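**Fellholm adopts labelling and handling rules for two-arm work**

The Fellholm workshop has put a new set of working rules in place for its two-arm robot stations, covering labels, cable checks and the handling of fragile items. The rules took effect in July and apply to every bench on the site.

Each arm must now carry a label that can be read without moving the arm. Cables are to be checked at the start of every shift for wear and for enough slack at full reach. Staff must stay out of the shared reach area while either arm is powered, and must wait 30 seconds after a stop before touching anything on the table. 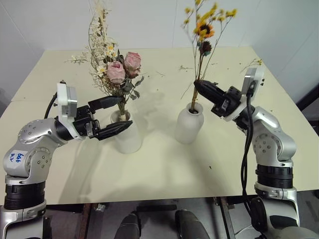 *Two arms at work on vases of dried flowers. The label on the left arm reads "66b" over "R2".*

Glass, ceramics and dried plant material come under a separate section. Operators have to start at low speed and clear the tabletop of debris between runs. Any breakage is to be logged by the end of the day, even if the item was a spare.

The rules were drafted by Collado, a safety consultancy in Reditz, and run to 7 pages. Collado reviewed 400 incident notes from past bench work before writing them. Clokomance, which runs its own two-arm benches in Reditz, plans to adopt the same text later this year.

Printed copies are available from the Fellholm front desk until Friday.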